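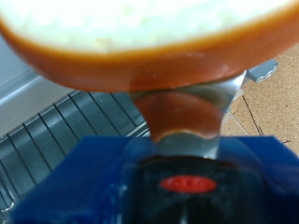
FOR IMMEDIATE RELEASE
3 January 2024

Torvik Technical College Students to Enter Kitchen Robot Project in Balteo Student Automation Challenge

Students in the second-year course Applied Robot Handling at Torvik Technical College will represent the college at this year's Balteo Student Automation Challenge. Their project, named Plodby, concerns the handling of bread and a countertop toaster oven by a robot arm. The college has entered the project in the Household Tasks division, and the course team will present its work before the judges during the spring term.

Plodby began in August as a course assignment. Students were asked to choose one ordinary kitchen task, divide it into steps small enough to be tested one at a time, and write a program for each step. The class chose the toaster oven. The full task, as written in the project plan, calls for the arm to pick up a slice of bread, carry it to the oven, set it down on the wire rack, and later bring it out again. The oven remains unheated in all coursework.

"The assignment looks modest on paper, and that is why we set it," said Ambros Holzer, course instructor in the Department of Automation. "A person who makes toast in the morning gives no thought to how low the hand must go to clear the top of the oven opening. Our students have given it a great deal of thought. Several of them have now written more pages about a wire rack than they expected to write in their whole time at the college."

The course uses a seven-jointed arm set up on a cork-covered table, with a toaster oven standing beside it on a wooden block platform. Students work in pairs and reserve the station in advance. Each pair is responsible for one step of the task and for a written record of every trial, including those stopped early.

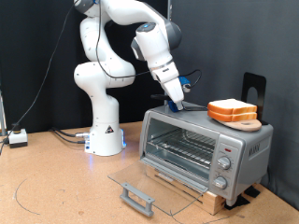
The project plan treats the approach to the bread as a step in its own right. A slice lying flat offers the gripper very little to hold, and early programs tended to push it along the surface. The pair assigned to this step, Gion Ruchti and Silvan Egger, tested different heights and angles of approach before settling on a slow movement from the side. Their work was adopted by the rest of the class in the sixth week of the term and is now part of the shared program.

"We started by trying to do it quickly and it was a mess," said Ruchti. "Silvan suggested that we slow the last part down and leave everything else alone. After that we could see what was going wrong, and we could fix one thing at a time."

Egger, who joined the program after finishing an apprenticeship in machine maintenance, prepared the trial sheet on which all pairs enter their results. The sheet records the starting position of the slice, the program version, the point at which the trial ended, and a short comment. By the close of the fall term the class had entered 800 trials. The department intends to keep the sheet in the same form for next year's students, so that the two sets of records can be read together.

A further part of the work concerns the oven itself. With the door lowered, the gripper must stay clear of the door while it passes below the upper edge of the opening. The rack presents its own difficulty: a slice that is let go too far forward may tip, and one that is pushed too far back is harder to take hold of again. Students were asked to agree on what would count as a good placement before any program was judged. After some debate, the class adopted a rule that the slice must lie flat on the rack and must not touch the side walls of the chamber.
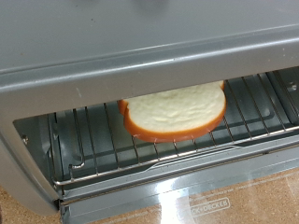 Under the rules of the Household Tasks division, each entry receives a time limit of three minutes for a single run and is allowed two runs before the judges. The better of the two is scored. Teams may not touch the arm or the appliance once a run has begun, except to stop it for reasons of safety. A written report counts for a large share of the final mark, and judges may question any member of the team about any section of it.

The last of these rules has shaped how the course is taught. Pairs exchange steps for two weeks in the middle of the term, and each pair must run, explain and repair the work of another. According to the department, these two weeks are the part of the course that students most often mention in their evaluations, and opinions on them are divided.

"I had mixed feelings about handing our step over," said Egger. "Then we got it back with comments all over it, and most of the comments were fair. One of our settings had been wrong since the first month and we had simply worked around it."

Support for the Project

Plodby is supported by a grant of $2,000 from Pemar, a supplier of workshop equipment with a long connection to the college's evening programs. The grant covers the entry fee for the challenge, travel for the course team, and small parts. The arm and the station belong to the Department of Automation and are shared with other courses.

Amrit Charbonneau, education manager at Pemar, said the company had been pleased by the standard of the written work. "We read the interim report in full," Charbonneau said. "It was plain about what did not work, and it gave the numbers. We see reports from established firms that are less direct. Pemar is glad to help these students reach the challenge and looks forward to seeing their final paper."

Pemar will also offer two summer placements to students from the course. Applications will be handled through the college's careers office, and details will be posted on the department notice board once the terms have been agreed. Placements are open to all students who complete the course, whether or not they travel with the challenge team.
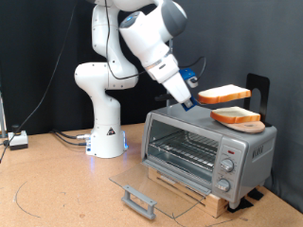

Ottilie Frei
Office of Communications, Torvik Technical College

Work during the coming term will center on joining the separate steps into one continuous program. At present each step begins from a fixed starting position, and students return the arm to that position between trials. The joined program must carry on from wherever the previous step has left off. Holzer has set aside the first four class meetings of the term for this purpose, and the station will be reserved for challenge work on two evenings a week.

The class will also prepare the arm to work from more than one starting arrangement. Challenge rules allow the judges to choose where the bread is placed before a run, within limits that each team must state in its report. The Plodby team has proposed the top of the oven as its starting area. The organizers have not yet confirmed whether this proposal meets the division's rules, and the students have been asked to keep a second arrangement ready.

Asked about the team's prospects, Holzer declined to make a forecast. "There are strong entries every year, and we are new to this division," he said. "I would like to see two clean runs. I would like the report to be handed in early, which in my experience is the harder of the two."

Open Session and Enrollment

The Department of Automation will hold an open session during the spring term, at which members of the public may watch the class at work and put questions to the students. Admission is free. Visitors will be asked to remain behind the marked line while the arm is in use, and children must be accompanied by an adult. Places are limited by the size of the laboratory and should be requested in advance from the Office of Communications.

Enrollment for next year's Applied Robot Handling course opens at the end of the spring term. The course is open to students who have passed the first-year units in programming and workshop safety. Students from other departments may apply with the written consent of their adviser. No earlier experience with robot arms is required. A bridging unit in basic measurement will be offered for applicants who have been away from study for some time.

About the Balteo Student Automation Challenge

The Balteo Student Automation Challenge is a yearly competition for students at technical and community colleges. Entries are accepted in three divisions: Household Tasks, Workshop Tasks, and Sorting and Packing. Each entry must be the work of currently enrolled students and must be supported by a written report.

About Torvik Technical College

Torvik Technical College offers day and evening programs in automation, building services, electrical work and machine maintenance.

Media Contact

Requests for interviews with students or staff, and for places at the open session, should be addressed to Ottilie Frei, Office of Communications, Torvik Technical College. Reporters who wish to visit the laboratory during class hours are asked to give at least two working days' notice.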